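# 九月，星期一，晚上

今天我又用中文写日记。Miroslava Trnka 老师说，写得慢没有关系，但是不要查字典超过十次。我今天已经查了七次，所以后面的句子会比较简单。

早上下雨。我坐六点四十分的车去 Tomosmont，车里很冷，窗户上都是水。我在车上背了二十个生词，到站的时候还记得一半。有一个词我很喜欢，叫“将就”。我的母语里没有完全一样的词，我们要用一个很长的句子才能说清楚。

上午的工作是整理合唱团的旧乐谱。合唱团的名字叫 Plivari，我在那里唱男中音，已经是第四年了。以前的乐谱都放在教堂旁边的小房间里，去年冬天屋顶漏水，有两个柜子坏了。Lenka Koubek 做了一个目录，到今天为止一共登记了 1,137 份。我负责的是最下面三层，里面有 183 份，大部分是手抄的，纸很黄，有的地方铅笔字已经看不见了。我看到一份老的民歌谱，旁边有人写“这里不要快！！”，写了两个感叹号。不知道是谁写的，可是我们现在唱这首歌，到那个地方还是会快。

整理的时候我和 Eduard Vrabec 有一点不同的意见。他认为重复的谱子应该扔掉，每首歌留 50 份就够了。我认为手抄的不应该扔，就算是重复的，每个人抄的时候都会有一点不一样，有的人抄错了，后来改过来，这些也是合唱团的历史。他说房间只有这么大。他说得也对。最后我们决定先把手抄的另外放在纸箱里，等 Lenka 回来再商量。我本来想多说几句，但是我怕自己说话太硬，就没有说。

中午我们在楼下的小店喝汤。店的名字是 Ibrahim，豆子汤很好，面包也可以再要。Kam-wah Yeh 也来了，她住在附近，平时帮我改中文。我问她“整理”和“收拾”有什么区别，她想了很久，说“收拾”比较像在家里，“整理”比较像有一个顺序。然后她又说，也不一定。我把这两句话都写在本子上了。

下午雨停了，我走路去邮局寄信。寄给 Kvido Halás 的那封信我写了三个星期，写得很不好。他搬到 Drokitz 以后，我们只打过两次电话。以前我们站在同一排唱歌，他换气的声音很大，我总是跟着他换气。现在我的旁边是空的，我常常在不对的地方换气，指挥看我一眼，我就知道又错了。信里我没有写这个，我写了天气，写了乐谱，还问他那边有没有合唱团。寄出去以后我才想起来，我忘了问他母亲的身体。下次一定要问。

晚上排练从七点开始，到九点二十分才结束。新的曲子有四个声部，中间有一段是无伴奏的，音很低，我唱得不太稳。休息的时候大家在走廊里喝茶，谈十月音乐会的事情。场地还没有定。大的那个厅有 300 个座位，声音很亮，可是租金贵；小的那个便宜，但是没有地方给我们换衣服。我投了小厅一票。我觉得我们的声音适合小一点的地方，而且我不喜欢站得离听众太远。 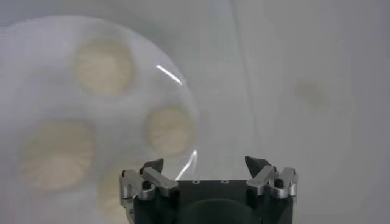

最后修改：星期一 23:50

回到家已经很晚了，我没有开收音机，想让耳朵安静一下。我把新曲子的歌词抄了一遍，用红笔标出换气的地方。一共有两个地方我不确定，明天要打电话问 Lenka。抄歌词是我从小的习惯，不抄就记不住。我父亲也是这样，他把歌词抄在火车票的背面，放在上衣口袋里，洗衣服的时候常常一起洗掉了。

刚才我又看了一遍今天写的日记，改了五个字。“完全一样”我原来写成“完全一个样”，应该也可以，但是我不敢。还有，我发现我用了太多“可是”和“但是”。老师上次已经在本子上画了圈，我今天还是这样。

明天的事情：买两个纸箱，要有盖子的；还 Kam-wah 的语法书，书里夹着我的车票，不要忘记拿出来；晚饭以后练低音那一段，小声练，楼上的孩子睡得早。

窗外又开始下雨了。希望小房间的屋顶今晚不漏水。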